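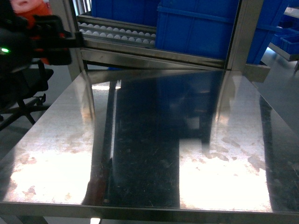
Steel worktable, stains and all.

Secondhand kitchens. Everyone wants one, few want to scrub it. Perrine Riviere opened her lunch counter in Flusham in March with a used range, two sinks and a prep table she got for $70. New ones ran more than 700. "Rust spots scare people off," she says. "Good. Cheaper for me."

Where to look: closing sales, school auctions, the Monday lot at Bodin. Go early. Bring cash and a freind with a van.

Libor Kollár has fixed up restaurant gear for years and his advice is short. Check the legs first, then the welds. Scratches, forget them. Pits are another matter, food gets in there. Never steel wool, it leaves bits behind and the bits rust. Soft pad, baking soda, go with the grain.

Fridges? He wont touch one without hearing it run for 5 minutes. Riviere bought hers blind. Still looking for a door seal.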